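Unit 6. Reading a Reconstructed Interior: Furnishing Plans for House Museums

Course handout. Read before the seminar and bring the furnishing plan for the Brudia schoolhouse with you.

1. Scope

This unit covers the furnishing plan: the document that sets out what goes into a period room, where it stands, and on what evidence. Conservation treatment is covered in Unit 7 and visitor routes in Unit 9. Cataloging is assumed from Unit 2.

A period room is a claim about the past. The claim may be strong (this room, this family, these objects) or weak (a room of this type, in this region, in this decade). The plan must say which. Many plans written before 2000 do not, and the reader has to work it out from the object list.

2. Terms

Original to the room: documented in that room during the target period.

Original to the house: documented in the building, room unknown or different.

Period piece: made within the target period, no link to the building.

Reproduction: a modern copy of a known object. The source object is named in the plan.

Conjectural: included because rooms of this type normally had one. No direct evidence.

Target period: the span of years the room is meant to show. Keep it short. A span of eight years is workable; a span of fifty produces a room in which no two objects were ever in use together.

3. Sources of evidence

Probate inventories are the usual starting point. An inventory taken room by room is worth far more than one taken by class of goods. Note that appraisers often moved small items to a single room before listing them, so a kitchen with 192 entries may hold the contents of half the house. Look for clusters that make no sense together.

Store ledgers show purchases, with dates, but say nothing about placement. The Grerkbridge ledger has 810 entries for the household under study, of which the greater part are cloth, sugar, nails and lamp oil. Furniture is nearly absent. Most of it was made locally and paid for in labor, and labor debts were kept in a separate book that does not survive.

Physical evidence in the building comes next: paint layers, wear on floorboards, nail holes, ghosts of shelves on plaster, soot above a vanished stove. This evidence is specific to the room and should outrank a general source where the two conflict.

Letters and diaries are rich but uneven. Writers mention what is new, broken or missed. A chair that stood by the same window for thirty years will not appear.

Photographs arrive late for most of the sites in this course. Where they exist, check whether furniture was moved for the exposure. Chairs carried out to a porch are common.

4. Structure of a plan

A complete plan has five parts: statement of purpose, history of occupation, summary of evidence, room-by-room object list, and maintenance notes. The object list carries one line per object with location, category (Section 2), source, and a confidence grade from A to D.

Grade A requires two independent sources. An inventory and a family story that was written down after the inventory was published are one source. Grade D objects should be few and should be removable without altering the sense of the room.

Maintenance notes are often left out. They should cover light limits, cleaning schedule, seasonal changes (rugs lifted in summer, stove in use from fall) and the rules for live demonstrations. If a historic desk or table is used for demonstrations, the plan must say so, and a reproduction should be bought. Work with ink, wax or hot tools is never done on a Grade A surface. 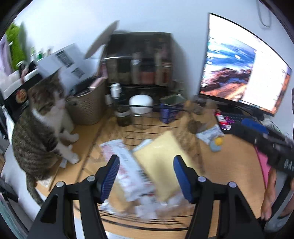
Fig. 6.1. Tabby cat on a wood-grain desk.

Animals belong in the plan as well. Several open-air sites keep livestock, and the plan should state breeds, numbers and housing. Household animals appear in letters far more often than in inventories, where they had no cash value. Their traces – gnawed door edges, scratched sills – count as physical evidence and should not be sanded out during repair.

5. Worked case: the parlor at Fandau

The Fandau house was opened as a museum with a parlor furnished by donation. Donors gave what they had, and the room filled with good pieces from the wrong decades. A later review set a target period of eight years and graded every object. Around a third could be kept.

Three problems are worth noting.

First, the piano. It was the most popular object in the house and had no link to it. The tax roll for the target period shows no instrument. The review moved it to the visitor building and recorded the move in the plan.

Second, the wallpaper. A pattern had been chosen from a trade catalog. Scraping behind a door casing then exposed whitewash over bare plaster, with no paper below it. The paper came down.

Third, the empty space. With the donated pieces gone, the room looked bare, and guides reported that visitors asked whether it was finished. The site added a printed card explaining the inventory. The pressure to fill a bare room is constant, and a plan without grades gives staff no basis for refusing.

6. Common faults

Symmetry. Pairs of chairs and pairs of candlesticks are a modern taste in many rural rooms.

Everything out at once. Tools for spinning, baking, mending and writing are shown together as if one person were doing all four.

Uniform age. A real room held things inherited from a generation or two before.

Uniform condition. Mended and worn objects are weeded out by collectors, so period pieces on the market are in better shape than those in daily use.

Undated revisions. Every change to the object list needs a date and initials.

7. Exercise

Work in pairs. Take one room from the Brudia plan. Regrade each object using the sources in the course packet and mark any grade you change by more than one step. Draft a replacement statement of purpose, one page at most. Sites in the Park group may be used for comparison, but their plans follow an older grading scale – convert before citing.

Handout revised Jul 25, 2019. Replaces the January version, which had an error in the definition of "original to the house."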